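The dumpling lesson

Zirnley would like you to believe that its robot has learned to put dumplings in a steamer. I spent a day in its workshop, above a shuttered carpet shop, and came away thinking mostly about Lucimara Toledo's shoulders.

Toledo is one of four people paid to teach the arm. She stands at a bench with a grip in each hand, and when she squeezes, the robot squeezes. She steers it down to a dumpling, closes the fingers, lifts, swings across, lets go. Then she does the next one. When the dumplings are in, somebody takes them out and scatters them over the cloth again. The company calls each round a demonstration. By its own count it had 3880 of them when I visited, all made by hand, and it wants a good many more before June.

The idea is simple enough. You don't write rules for picking up a dumpling, you show the machine lots of pickings-up and let the software find what they have in common. I have no quarrel with the idea. My quarrel is with the word "learned", which gets used at Zirnley the way estate agents use "spacious".

Toledo has been at it for 16 weeks. She told me the hard part was slowing down. In a kitchen you pinch a dumpling without looking, and your fingers forgive you if you come in crooked. Through the grips you feel almost nothing. New starters squash the dough, or knock the basket, or stop halfway to think, and the stopping is the worst of it, she said, as the arm picks that up too. For a fortnight in spring it had a habit of hovering, like a waiter who has forgotten the order. They traced that to one trainee and threw out 300 of his rounds.

I asked what happens if you change the cloth. There was a pause. Heloísa Fontes, who runs the project, said performance "moves a bit". She was more open about the success rate: in the last test without a human on the grips, the arm placed 36 dumplings before it needed help. She thought this was good. I've seen a bored twelve-year-old do better at New Year, but then the twelve-year-old wanted paying as well.

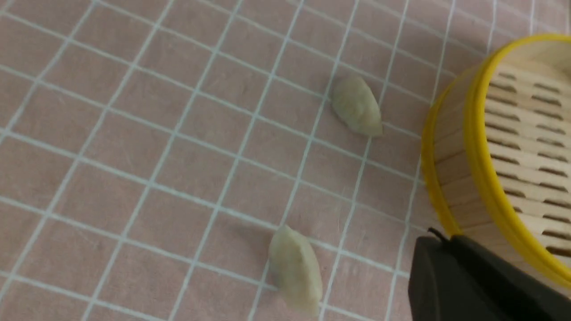 Tõnu Siliņa thinks I am being unfair. A child, he pointed out, has had years of picking things up before anyone hands over a dumpling, and the arm started with none. He also said that I would have laughed at the first washing machines, and I may well have done.

What I can't get past is the arithmetic of attention. Every round needs a person watching closely enough to do the job themselves, plus another to reset the table, plus Fontes's team sorting the good from the clumsy afterwards. Zirnley says this falls away once the training is done. When I asked when that would be, I was given a date, and then a different date by somebody else.

Toledo went back to the bench after lunch. She rolled her neck, took hold of the grips and brought the fingers down again.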